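From: Irfan Simanjuntak
To: small-shops list
Date: May 20, 2023
Subject: Re: [small-shops] Deposit on bottles – who has started already?

Dear Jean, dear all,

Thank you for your long message, and sorry that I answer only now. We had the stocktaking and after that my wife's parents were with us.

Jean Galbraith wrote:
> We are thinking of taking a deposit on our glass bottles from July.
> My partner is against it. She says customers will see only the higher
> price on the shelf and will go to the supermarket. Also we have very
> little space at the back, and I do not know where the empties would
> stand. Has anybody here done it in a shop of our size? What did you
> charge, and how did you write it on the labels?

We have done it in the Pangaribuan shop for a little more than a year, so I can tell you what went well and what did not.

First the price. We began with a deposit that was too low. People were friendly about it, but they did not bring the bottles back, they put them in the glass container at the end of the street. Yanti Wijaya, who keeps our books, then proposed to double it, and I was afraid of this. I expected many complaints. There were 2, both in the first week, and one of these customers still comes. Since then most of the bottles return to us. I would say to you: choose a deposit which a person would bend down for if it was lying on the pavement.

Then the labels. Please do not add the deposit into the price. We did so in the beginning and it was exactly as your partner fears, the juice looked expensive. Now we write the price of the drink large, and under it, smaller, "plus deposit". At the till it is a separate line. It took an afternoon to change this in our till program (we have Kondilix, I do not know what you use) and the hardest part was that a returned bottle must go in as a minus without the tax becoming wrong. If you have Kondilix too, write to me privately and I will send you the settings.

About the shelf I have less to say. We found that drinks with deposit and drinks without deposit should not be mixed in one row, people take the wrong one and are annoyed when they pay. A plain shelf is enough, if the bottles face forward and the labels can be read from a little distance.

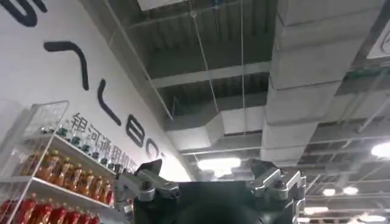 Bottled drinks on a white shelf, with big black lettering on the wall.

Now the space at the back, which I think is your real question. Full crates you can stack, and empty crates you can stack also, but half-filled crates are a misery. We have 4 crates open at one time, one for each bottle shape, and no more. When somebody brings a shape that is not ours, we say no, politely. In the first months we said yes to everything, and I drove strange bottles to the recycling yard every second Friday.

The smell is also a matter. A bottle that had apple juice in it and was not rinsed will bring wasps in summer. We have a small notice at the till which asks customers to rinse, and perhaps half of them do it. Keep the crates away from the door.

For the washing we send everything to Bellitz. They collect when we have about 100 bottles, and they want the caps off. I asked Cumside as well, but they collect only from 1000, so for a shop like yours or mine it is not possible, unless several shops go together. Mark Anthony Tolentino wrote something on this list in the winter about sharing a collection between neighbours. Mark, did it come to anything? I would be interested too.

One thing I have not solved is breakage. If a bottle comes back with a chip at the neck, do you pay the deposit? We pay it and put the bottle in the waste, but my brother-in-law says we are too soft. I would like to hear how the others do it.

Jean, if you want to see our labels, I can post you a few. They are simple – black on white, printed on the office printer – and you may copy them.

With kind regards,
Irfan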